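We use cookies to remember your basket. Accept | Manage

Clolov two-arm bench unit

People ring us at Bomthorpe and ask, very hopefully, whether it can do the ironing yet. Well, no! But it will have a go at folding, and Marijke Segers has been patiently giving it laundry and crockery jobs since December.

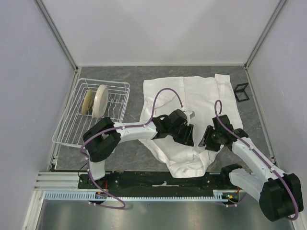
Cloth is still the hard part - it never lies the same way twice - and a tidy fold can take 10 minutes where you or I would need a moment. Plates are kinder, as they keep their shape. We'd call it a good learner's bench and a poor housekeeper, for now.

Hire is by the month, with 2 visits from Ottmar Rieger included.

Last updated: December

Related items
Wotov bench clamp
Pfeiffer cable clips, bag of 40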